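Ribbed Shape Blocks, set of eight
By Turkotix

Hi, Sheila Horrocks here. I run the little shop at Mistton, and these are the blocks I get asked for more than anything else on the shelf, so I finally sat down and gave them a proper page!

You get eight plastic blocks in four colors, 2 of each: red, green, yellow and blue. Every one is a solid chunky shape and the outsides are covered in fine ridges, so there's something for fingers to hang on to. My nephew used to drag his thumbnail along them for the noise (it does get old, I'll admit). They wipe clean with a damp cloth, and an old toothbrush gets jam out of the grooves.
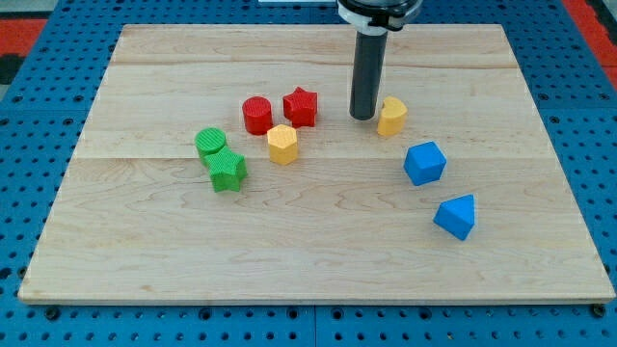
Sorting is what most people buy them for, and you can do it by color or by shape, or make up your own rules and argue about them. I like to start little ones off with a single color. The reds are a good pair for that, a plain round cylinder and a five-pointed star, and they look so different from the top that even a very small person gets the idea fast. After that I bring in the yellow hexagon and let them work out where it belongs. A pale wood board underneath is lovely for this, by the way. The colors really stand out on it, and you can carry the whole game over to the couch when you're done with the table.

The board isn't part of the set, sorry! I do stock a maple one from Valtonen, so drop me a line if you'd like both in one parcel and I'll work out the postage.

The first delivery came in February and went quicker than I'd planned for, so I've ordered 50 more sets. If the button says sold out, leave your email and I'll write when the boxes land. Spare single blocks can be ordered too, just tell me the color and shape.

Orders go out from Mistton within 2 working days. Pick-up at the Diltholm market stall is free, but please message me first so I remember to pack your set in the van.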